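Chapter 6
Pile, Plain Weave and Knit: How Household Cloths Are Made

Chapter contents
6.1 Fiber, yarn and fabric
6.2 What pile does
6.3 Knitted and woven grounds
6.4 Lint and shedding
6.5 Choosing a cloth for a surface
Review terms

Before you begin
You should be able to tell a natural fiber from a manufactured one (Chapter 3) and explain what twist does to a yarn (Chapter 5). Keep a hand lens near you while you read. Most of what this chapter covers can be seen on any cloth in your kitchen.

A cleaning cloth is a simple product, and few people think about how it was built. They notice when it fails. It streaks a window, leaves fuzz on a dark shelf, or pushes dust from one side of a table to the other. These faults usually come from a poor match between the cloth and the surface. Sometimes they come from the way the cloth was washed.

Every cloth in this chapter starts as fiber. Cotton fibers are short and take up water well. Polyester can be made in any length and takes up very little water inside the fiber itself, though a polyester cloth can still hold a good deal in the spaces between its fibers. Many store-bought cloths use a blend of the two, or of polyester and nylon.

The next choice is structure. In a plain weave, two sets of yarns cross at right angles and the surface stays flat. In a knit, the yarn is formed into loops that hang from one another, so the fabric stretches. Either one can serve as a ground, the base layer that holds the pile.

Pile is the name for yarns or fibers that stand up from the ground. It may be left as loops, as in a bath towel, or cut, as in velvet. A long pile reaches into grooves and corners that a flat cloth passes over. It also takes longer to dry and gives dirt more places to hide. A short pile rinses clean more easily and is easier to fold into a firm pad – a useful thing on glass.

To see how a cloth was made, look first at its edge. Pile hides the ground across most of the surface, but near a hem it is often thinner or missing. Turn the edge back and look for crossing yarns or for rows of small loops. Then check how the edge is finished. A cut edge with no stitching will shed, and on some fabrics it will ravel.

Color can mislead you. A gray cloth may be made of one gray yarn or of several shades mixed together, and a mixed cloth hides stains better than a solid one. It is no cleaner for that.

The trade has its own ways of grading cloths. The Clorkside mill, which supplied the samples for Section 6.4, rubs each new fabric for 1000 cycles and then again to 2000, and weighs the lint that comes off. Home cloths see gentler use, but they are washed more often. Section 6.4 compares a cloth before its first wash and after its 40th.

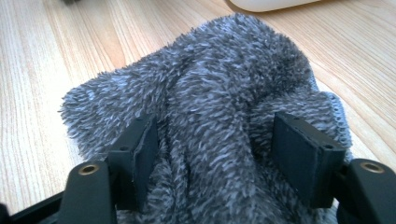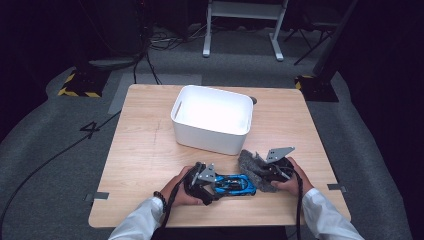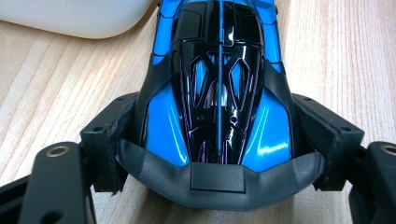 Dust a glossy surface with a dry cloth and you will mostly move the dust along, wrote Rongrong Du in reply to a draft of this chapter. She asked that students dampen the cloth first, wring it hard, and work in one direction. She also wanted fabric softener mentioned earlier than Section 6.5, as it coats the fibers and leaves them less able to pick up water – a point many students have never heard at home.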